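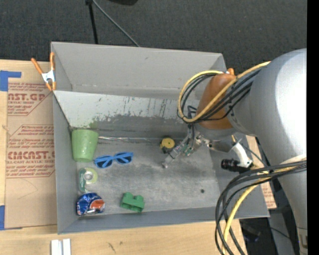

The lost-and-found sorters at Stemen have a new coworker, and they couldn't be happier about it. Since March, a robot arm has been working through the mixed bins at the company's Pukby depot, where odds and ends left behind at concerts and ball games arrive by the truckload. Sunglasses, plastic cups, crushed soda cans, rolls of tape, toy building blocks — it all comes in together, and until this spring every bit of it was picked out by hand.

The arm handles one bin at a time, reaching in for single items and passing them along to the people at the next table. On its best shift so far it got through 571 items. The crew's daily target is 700, and the sorters make up the difference.

"My back noticed before I did," said Carolina Correia, who leans over bins a lot less these days. She and two other sorters now spend most of the shift matching items to claims from owners, a job that used to get squeezed into the last hour of the afternoon. They closed 242 claims in the first month, and Correia loves making the phone calls. "People can't believe we found their glasses!"

No jobs were cut, according to shift lead Ho-yin Huang, though the work did change quite a bit. All 3 sorters were trained to stop and restart the arm and to clear a bin when it gets stuck, and they were given a raise to go with it. Huang said flattened cans and thin items lying against a wall still give it trouble, and on those the humans win every time.

There has been some grumbling about the noise, and the radio has moved to the other end of the room. But the mood on the floor is good, and the crew has already asked for a second arm. Stemen plans to decide on that once the summer concert season is over.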